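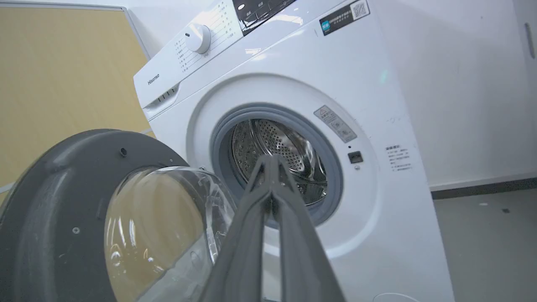 What a promptbook can't tell you
Notes for the Wednesday, March 13, 2019 session. 40 minutes, then questions. Heather Geddes is chairing and will cut me off, so skip section 5 if behind.

1. Opening

Thank Heather. Thank the library for letting us have the room past six.

Start with the claim itself. Read it out slowly, it's from the back cover of the Serrano edition: "For the first time, readers can follow the play exactly as its original audience saw it."

Read it again. Stop on "exactly."

The play is The Widow of Bristov. Ask for hands: who's read it? Who's seen it? (Expect the second number to be very small. If Ernő Juhász is in the audience he has seen it twice and will say so.)

Quick plot for everyone else. A widow is told her husband's ship has been found. She has already promised the house to her brother-in-law and herself to the harbor master. Five acts of people hiding letters from one another. One very good scene in Act 3 with the two sisters. A last act which I think doesn't work, though plenty of people in this room disagree with me and have told me so in print.

The text runs to 2267 lines in the first printing. The Bromlow promptbook, which is what the Serrano edition is built on, crosses out 438 of them. So the question for tonight is a simple one. What do those crossings-out prove?

My answer is less than we've been told.

2. What the book is

Pass around the photocopies. Two pages only, please share.

It's a copy of the first printing, taken apart and put back together with blank sheets between the pages. The writing is on both the blank sheets and the printed ones. It was found in a box of theater papers from Bromlow and sold with the rest of the box. No title page. No date anywhere in it. The name of the theater is on the box and not on the book. Say that twice if you have to, because it gets lost every time somebody writes this up.

Three hands, according to the Serrano editor, Hauke Kröger. He calls them the prompter, the assistant, and the reviser. I have looked at it for the better part of two summers and I can see two hands with confidence. The third may be the first one in a hurry, or with a worse pen. Hauke's case for a third hand rests mainly on the letter g. Look at your photocopy, top of the right-hand page. There's one g from each of his three. I'd like you to decide for yourselves before I say anything else.

(Wait. Really wait, don't fill the gap.)

Be fair here. Hauke has spent longer with the thing than I have, he's a careful reader, and his list of variants is the best anyone has made. I use it every week. My quarrel is with what got built on top of it.

3. Cuts are not a performance

The main point, take time over it.

There's a habit in our field of treating a crossed-out line as a line that wasn't spoken. I did it myself in my first article. But a pencil stroke tells you that someone, on some day, thought about leaving the line out. Maybe for that night. Maybe for one actor who couldn't manage it. Maybe for a reading that was called off.

Three examples.

Act 1, the steward's speech about the roof. Crossed out, then "stet" in the margin, then the "stet" crossed out. Serrano prints it as cut. On what grounds? The last mark wins, says the note. How do we know which mark is last? The note doesn't say.

Act 3, the sisters. Eleven lines have a box drawn around them and no line through them. Serrano counts this as a cut, and elsewhere in the same book, Act 4, an identical box is read as a warning for music. Both might be right. I would like to hear a reason, though, and the introduction gives the matter half a sentence.

Act 5, the husband's return. Here the pages are clean. Not a single mark. The edition tells us this shows the company "trusted the ending." Pause for laughter, there may be some. An equally good guess is that they never got as far as rehearsing it. Or that they used a different ending on loose sheets that have since gone missing. A clean page is the least informative object in the archive, and here it's holding up a whole paragraph about audience taste.

4. The cues

There are 96 cues marked in the book, for music, doors, thunder and one dog. Leonilde Correia went through all of them for her thesis and was kind enough to send me her table. Credit her properly, and mention she is looking for a publisher.

What she noticed: the cues don't agree with the cuts. Seven of them sit inside passages that are supposed to be gone. If the speech about the roof was dropped, who is the thunder for?

Serrano's answer is that the cues belong to an earlier stage and weren't tidied up. Possible. It's what I'd say if I were defending the edition. But then the book shows at least two versions of the show laid on top of each other, and "exactly as its original audience saw it" has to go. You can have layers or you can have a single night at the theater. Pick.

Also the dog. The dog's cue is in the printed text too, so it proves nothing either way, but someone always asks.

5. The size of the house (skip if late)

The introduction says the Bromlow theater held 800 people, and explains several cuts by this: a big noisy room, so out go the quiet speeches. I went looking for the source of the figure. The note points to a local history. The local history points to a newspaper. The newspaper is describing what the owner hoped to build. I haven't found anything that says what he did build.

I may have missed something. If anybody here knows of a plan or a ticket account, please come and find me afterward, I'd be glad to be wrong about this one.

Still, go back to the argument for a minute. Even if the figure holds up, the quietest speech in the play is the widow's, alone, with the letter, and that wasn't touched. You could just as easily argue that they kept the quiet and cut the jokes. Count the jokes that went. The steward loses almost all of his.

6. The revival

Many of you will know the play from the Vukico company's production last September, which used the Serrano text and said so in large type in the program. I saw it, and enjoyed a good deal of it. The sisters were wonderful. Salvador Quintela directed and was generous enough to talk to me for an hour about how he'd worked.

He told me they put back some of the cut lines in the second week. He didn't keep a record of which ones. An actor asked, he said yes, and the stage manager wrote it in "somewhere."

Let them enjoy that before going on.

Don't push it too far. One modern company isn't evidence about an old one. It does make me slower to believe that the Bromlow people were neater than we are.

The reviews, on the other hand, said the production "confirmed" the promptbook. I don't know what that means. It was a good evening using a shorter text. A good evening using the longer text would have confirmed that one, presumably. The play has come up in the world and I'm pleased, but the credit is being given to a pencil when some of it should go to the cast.

7. What I'd rather see

Keep this short. People want their wine.

Print the whole text. Print the marks as marks, beside the lines, with no decision built in. Where a mark could be a cut or a music warning, say so at the foot of the page. Put the two-hands and three-hands cases next to each other with pictures of the letters, large enough to see. And take the line off the back cover.

I know the objections. It costs more. Students want one text they can read on a bus. Actors want to know what to learn. Ernő has made the strongest version of this, that an editor who won't choose is leaving the work for someone less qualified. I take that seriously. My reply is that a choice is fine if it's signed. "I have cut this because I think it was cut" is an honest note. "Cut in performance" claims we were there.

There was talk of a second printing with some changes to the introduction. Hauke says the hands section will stay as it is. I've sent him Leonilde's table and my page on the theater figure. No answer yet on the figure.

Questions. Likely ones:

Is there a second promptbook? A dealer's list mentions one. No one I've spoken to has seen it. Treat as not existing until somebody has it on a desk.

Paper? The blank sheets have a watermark, partly trimmed. It gives an earliest date for the paper and says little about when it was written on. Don't get drawn in.

Do I think the book is a fake? No. I think it's a real working book from a real company, probably used more than once by people who weren't thinking about us.

Collect the photocopies at the door, the library wants them back.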